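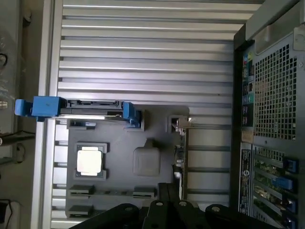

## 4. What people call the place where a part goes

I came to this question sideways. I'd been reading old service manuals for a completely different chapter (the one on warnings, which I've since thrown out), and I kept tripping over the word "seat." Washing machine belts get seated, and so do faucet washers, fuses and memory cards. My Brimura sewing machine manual from 2000 seats the bobbin case and then, one page later, asks you to "home" it, and I spent a whole evening wondering if those were the same action. I still don't know!

So I went back to the talk-aloud sessions from Section 3 and listened again, this time only for nouns and verbs of fitting. All 29 speakers had read the same short instructions out loud and then explained them in their own words to a friend. I wasn't looking for mistakes. I wanted to know what happened to "seat" once people were free to drop it, and the answer is that most of them dropped it right away. They said "pop it in," "sit it down in there," "put it in its little house" (my favorite, from a retired bus driver), and a lot of them just said "there" and pointed.

The manuals are much stiffer. Prodell uses "recess" for anything lower than its surroundings, whether it's a battery bay or a dent for your thumb. Šimkus, whose English manuals read to me like careful translations, prefers "nest." Brellness switches between "slot" and "socket" inside the same paragraph, and I can't find any rule behind it. Liette Sawatzky read an early draft of this section and thought I was being unfair to Brellness, so I went through their kettle and fan booklets as well. Same thing, I'm afraid.
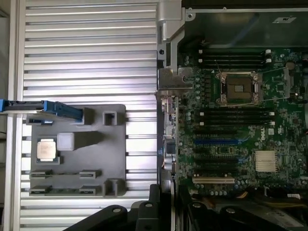 Nouns for shallow places gave my speakers more trouble than nouns for deep ones. A deep place is easy: it's a hole, everybody says hole, and we move on. Shallow places sent them off in all directions, and I think part of the reason is that English makes us choose between "in" and "on" before we've even gotten to the noun. Take the processor chip in Figure 2. It's set into a shallow square pocket in a dark gray tray, so I'd happily say it's "in" the pocket and "on" the tray in one breath, and I wouldn't notice I'd changed prepositions. The small pale gray cube right next to it stands slightly taller than the tray surface, and with that one I hesitate. My speakers did the same kind of hedging with coins in a dish and soap in a soap tray, often starting with "on" and fixing it to "in" halfway through the word.

I want to be careful here, as self-corrections are slippery things to lean on. Two of the speakers corrected themselves constantly, about everything, including their own street names. Leaving them out makes the "on"-to-"in" repairs rarer, though the direction stays the same. I take up the opposite repair, "in" to "on," in the next section, along with the lids.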